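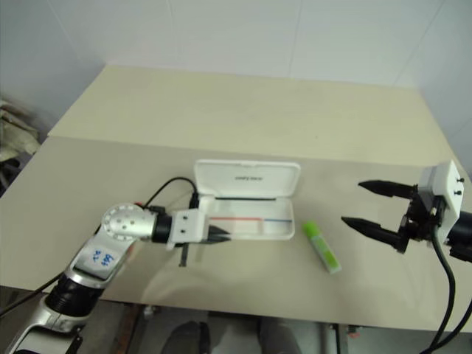 D'après Sang Kiều, il faut toujours commencer par la tâche la plus ennuyeuse, et ranger un stylo dans une trousse est, selon lui, la plus ennuyeuse de toutes. Il l'a dit pendant la réunion de novembre et tout le monde a ri, moi aussi. Maintenant je ris un peu moins.

Accueil Journal Le club Matériel Liens Contact

Rechercher sur ce blog OK

Je n'ai pas écrit depuis la rentrée et je m'en excuse. Le français n'est pas ma première langue, alors chaque article me prend une soirée entière, et les soirées étaient occupées par le club. Nous préparons le concours interne de Castau, dans la catégorie « deux bras ». Le règlement est court : un objet doit être mis dans un récipient, le récipient doit être fermé, et le tout doit rester sur la table. Chaque équipe a droit à 18 essais. Le récipient est choisi par l'équipe, et nous avons choisi la trousse rigide.

J'étais contre ce choix, je préfère l'écrire. Une boîte sans couvercle attaché me semblait plus simple. Mais avec la trousse, le couvercle reste sur sa charnière et on sait toujours où il se trouve. Sur ce point l'équipe avait raison et je me suis trompé.

Notre programme s'appelle Brukis. Il décide quel bras travaille et quel bras attend. Dans la première version, les deux bras partaient en même temps vers le même endroit, et il fallait appuyer sur l'arrêt d'urgence. J'ai donc ajouté une règle très simple : le bras droit prend l'objet, le bras gauche s'occupe de la trousse, et aucun des deux ne passe la ligne du milieu sans demander la permission à l'autre. Ce n'est pas élégant, mais cela permet de dormir.

La difficulté qui reste est l'angle. Quand le stylo est posé en diagonale, la pince doit tourner avant de descendre, et ensuite tourner encore une fois pour que le stylo entre dans le sens de la longueur. La deuxième rotation se fait au-dessus du bac. Si elle commence trop bas, le bout touche le bord et tout se déplace. J'ai remonté la hauteur de rotation de 3 centimètres et les résultats sont meilleurs, mais le mouvement est devenu lent. Au concours, le temps compte dans la note.

Pour les démonstrations, nous en avons enregistré 100 en guidant les bras à la main. L'équipe Siria, qui travaille dans la salle voisine, en a 900. Je suis allé leur demander comment elles ont trouvé le temps – elles viennent le matin à sept heures, avant les cours. Je respecte beaucoup cela, mais je ne suis pas capable de le faire.

Il y a aussi la question de la fermeture. Avec un doigt de la pince, on peut pousser le couvercle jusqu'à la moitié, puis il faut changer de point d'appui. Pour l'instant Pap, notre petit simulateur, dit que tout va bien, et la vraie charnière n'est pas d'accord. Je pense que le frottement est mal réglé dans le modèle. Si un lecteur connaît une méthode pour mesurer le frottement d'une petite charnière en plastique, je lis les commentaires tous les soirs.

La prochaine fois, je voudrais parler du calibrage des deux bras l'un par rapport à l'autre. J'ai pris beaucoup de notes, il faut encore que je les traduise.

Classé dans : Vie du club, Robotique, Manipulation à deux bras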